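About Festura

Festura is a booking and artist services company for electronic music. We work with DJs, live acts and the small labels that release them. The company was started by Efraín Tello and Ankica Begović, who met while running a monthly house night in the back room of a restaurant called Barreto. The night held 60 people. When guests began asking the two of them to set up other dates in the region, they did it by phone in the afternoons, and that became the company.

We now look after 40 artists and place them at up to 280 shows a year. Most of those are club dates. The rest are festivals, label showcases and a few private events, which we take only when the artist asks for them.

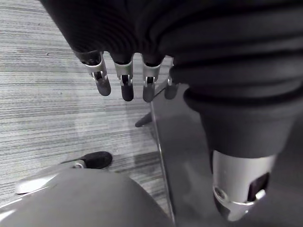

Our office has 2 departments. Bookings is run by Ankica and handles offers, contracts, routing and deposits. Artist services is run by Yasuo Minami and covers everything after the contract is signed: flights, ground transport, hotels, technical riders and visas. An artist has one contact in each department and keeps the same two people for as long as they are with us.

We do not sign acts to long contracts. Our standard agreement runs for one touring season and renews in April if both sides want it to. Commission is the same for every artist on the roster, whether they are opening a Thursday-size room or closing a main stage -- the rate is written on the first page of the agreement.

Touring and Hospitality

Yasuo toured as a sound engineer before he joined us, and he wrote the hospitality sheet we send to promoters. It is one page long. It asks for a quiet room, a hot meal before the set, clean towels, and a driver who knows the load-in door. Artists can add to it, but we ask them to keep their additions short so that the venue will read them.
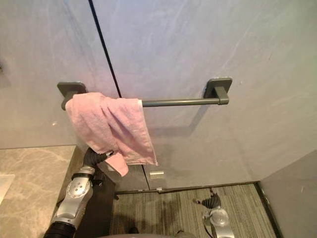
Pink towel on a dark gray bar.

For technical riders we ask for the exact mixer and player models in advance, along with a stage plan. If a venue cannot supply something on the list, we would like to know when the offer is made. Ognjen Kovačević checks every rider and is on call from 6 p.m. until the last set ends.

Zamenberg

Zamenberg is our in-house label. It is run by Thanasis Manolakis and releases mostly progressive and melodic house, with some slower records. Being on the Festura roster does not mean an artist has to release with Zamenberg, and several of ours have never done so. Masters return to the artist when the license ends. 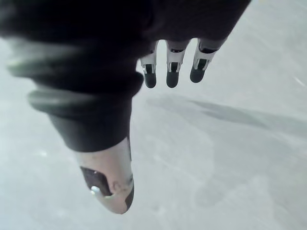 Thanasis listens to demos himself. Please send no more than three finished tracks, as private streaming links, with your name and a contact address. He replies when he wants to hear more -- he does not send notes on tracks he is passing on.

Working With Us

Promoters should send offers to the bookings department with the venue name, capacity, ticket price, set time and the rest of the lineup. Offers without a capacity go to the bottom of the pile. We also program the summer series at Notberg, and artists who want to play there should write to Ankica before the end of April.

Press photos and current biographies are available on each artist's page.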